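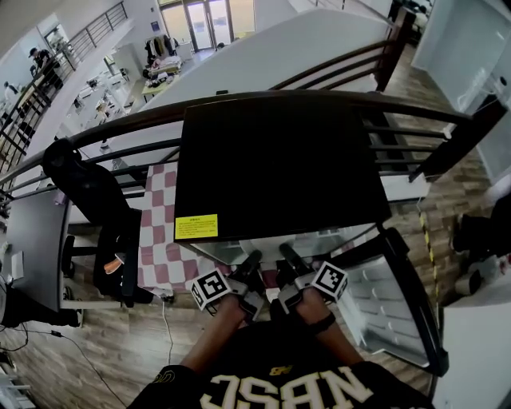
Ticket opened by Anathi Steyn, upper landing, Gustari building. Category: furniture and fittings. Priority: normal.

The handrail on the upper landing moves when anything heavy rests on it. I noticed it in October while shifting my desk and have reported it once by phone. At the moment there is a large black panel leaning against the railing, near the black office chair, and it needs somewhere else to go. The landing is open to the floor below and people use that level all day. Please can someone tighten the rail and tell us where flat items should be stored.

Reply – Ketill Blöndal, 9 am
Thanks. Which part of the rail moves, the wood or the metal underneath? Please keep weight off it until I have been up.

Reply – Anathi Steyn
The wood. It lifts slightly if you pull it towards you. The metal balusters feel firm.

Reply – Ketill Blöndal
Checked it. Two screws under the handrail had worked out of their holes. I have put in 6 longer ones along that length and it no longer lifts. Flat panels can go in the Mokoena store on the lower level, upright and strapped. The form is on the shelf by the door.

Reply – Carla Chamoun
Can the cables on the landing floor be dealt with on the same ticket? I catch the wheels of my chair on them.

Reply – Ketill Blöndal
Separate ticket please, under electrical – Sizwe Kruger looks after those. I will bring up a length of cable cover in the meantime.

Status: rail repaired, storage move waiting on Anathi.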